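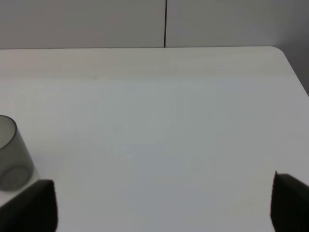
반투명 컵 앞에서 그리퍼가 닫히지 않고 멈추는 원인은 무엇인가?

깊이값이 빠진 픽셀을 0으로 채운 전처리 코드가 원인이었다. 컵까지의 거리가 최소 안전거리보다 짧게 계산되었고, 안전 감시 노드가 닫힘 명령을 막았다.

증상은 3월부터 있었다. 컵 파지 작업 중 팔이 접근 자세까지 간 뒤 손가락을 벌린 채로 정지한다. 비상정지는 걸리지 않고 상태 표시도 정상이다. 작업 노드만 타임아웃으로 끝난다. 불투명한 컵에서는 재현되지 않는다.

처음에는 그리퍼 통신을 의심했다. Aileen Umali가 케이블과 커넥터를 교체했지만 달라진 것이 없었다. 닫힘 명령을 콘솔에서 직접 보내면 손가락은 정상으로 움직였다. 하드웨어는 여기서 제외했다.

다음으로 로그를 봤다. 3365회 시도 중 442회가 같은 방식으로 끝났고, 모두 직전에 감시 노드의 거부 메시지가 있었다. 이 메시지는 디버그 레벨이라 평소 화면에는 나오지 않는다.

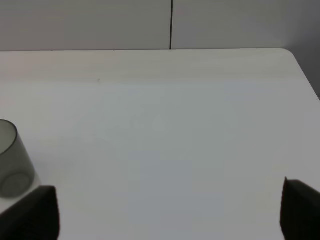
벌어진 상태의 두 손가락과 왼쪽의 반투명 회색 컵

컵 벽면에서는 깊이값이 자주 비었다. 전처리 단계는 빈 값을 NaN으로 넘겨야 하는데, Agbayani 패키지를 올리면서 바뀐 기본 설정이 0을 넣고 있었다. 감시 노드는 관심 영역의 최솟값을 거리로 쓴다. 0이 하나만 섞여도 충돌 임박으로 판정한다.

수정한 내용은 다음과 같다.

- 빈 픽셀은 NaN으로 유지하고 최솟값 계산에서 제외
- 유효 픽셀이 기준보다 적으면 '거리 불명'으로 분류하고 접근 중지
- 거부 메시지를 경고 레벨로 올리고 작업 노드에 사유 코드 전달

두 번째 항목은 Pacita Cabanatuan의 지적으로 넣었다. 첫 번째만 적용하면 컵이 통째로 안 보일 때 감시 노드가 아무것도 없다고 판단한다. 멈추는 고장이 부딪히는 고장으로 바뀌는 셈이라 이쪽이 더 나쁘다.

임시로 감시 노드를 끄고 돌리자는 의견도 나왔는데 하지 않았다. 같은 셀에 사람 손이 들어간다.

남은 문제는 컵 중심 추정이다. 테두리만 잡히는 경우 중심이 최대 19 mm까지 어긋난다. 손가락 한쪽이 컵 벽에 먼저 닿을 수 있는 값이다. 접촉력 상한을 낮춰 두었고, 추정 방식은 아직 손대지 못했다.

공유 19 · 댓글 2

관련 글
그리퍼 타임아웃 로그 읽는 순서
Agbayani 패키지 업그레이드 때 확인할 설정
접촉력 상한을 정하는 방법

문의: 블로그 방명록 | © Nekidcombe 작업 노트 | 맨 위로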